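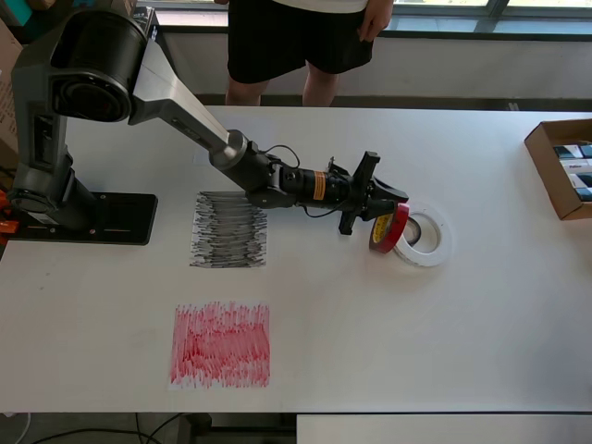
Chapter 5
Counting Rests

My first concert with the Dollia Youth Orchestra was in 2000, and I played second trombone, which means I mostly didn't play. The program had a long symphonic poem in the middle, and my part for it was one page. One page! I thought I'd gotten off easy. Then I looked closer and saw that most of the page was thick black bars with numbers over them, and the biggest number was 60.

If you came to this book from piano or guitar, you may never have met one of those. It's called a multi-measure rest. The number tells you how many measures you sit out before you play again, and the music goes right on without you. You have to know where you are the whole time, with your instrument in your lap and a very loud horn section next to you. I lost my place somewhere in the forties, started to panic, and then did what every beginner does: I watched the first trombone and came in when he came in. He was wrong too.

So this chapter is about rests, and it's a longer chapter than you might expect. In Chapter 4 we worked on entrances after a short silence, a beat or a bar, where your body can pretty much hold the pulse for you. Long rests are a different job. You need a way of counting that survives a tempo change, a cough from the balcony, and your own daydreams (mine are usually about food).

The usual method is the one I'll teach first. Say the measure number in place of beat one. In four-four time that sounds like this in your head: ONE two three four, TWO two three four, THREE two three four. Keep a finger moving on your knee if you want, one finger per measure, and start over when you run out of hand. Keep your foot still, please. A tapping foot travels through a wooden stage and the cellos will hate you.

Then we'll get to cues. A cue is a scrap of somebody else's music, printed small in your part, to let you know what you should be hearing. Good editions have plenty of them. Cheap ones have hardly any, and rental parts have whatever the last player penciled in, including some things I can't print in a textbook. You'll learn to write your own cues, short ones, "oboe tune" or "big cymbal," a few measures before you need them.

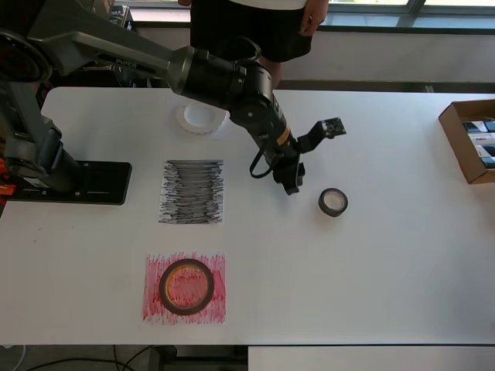 Luuk Van Loon thinks I have this backward. He read a draft of the chapter and told me that cues should come before counting, that students who learn to count first end up staring at their knees and never hear the piece at all. He has his players put the part face down for the first read-through and just listen, then raise a hand when they think it's their turn. I tried it with my own brass class and it was chaos, very cheerful chaos, but by the third try most of the hands went up in the right place. I've kept my order, and I've borrowed his exercise. You'll find it at the end of Section 5.2.

We'll use three pieces for practice. The easiest is the slow movement of Sung, a suite for wind band where the meter never changes and the clarinets have the tune nearly all the way through. After that comes the Hekton overture, with a 13-measure rest that straddles a big slowdown. It looks harmless. The trouble is that the conductor may beat the slow part in eight, and if you're counting along with the stick you'll get through your rest twice as fast as you should. Ask at rehearsal how it will be beaten, and write the answer in your part in pencil.

The third is Mundix, and I'll admit I went back and forth over it, because the meter changes nearly every bar and the rests are broken up into little clumps.
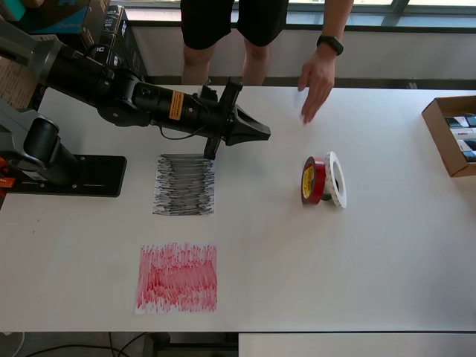
Leave it in, Siebe Verbeke wrote in the margin of my draft, they'll meet worse by May of their first season. Fair enough! It stays, but take it slowly, and do the rests out loud with a friend before you try them with a recording.

Before you turn to Section 5.1, find a part with a long rest in it, any part, and put on a recording. Count the whole thing with the instrument on your lap. Write down the measure where you first got lost, and hang on to that number, as you'll need it for the first exercise.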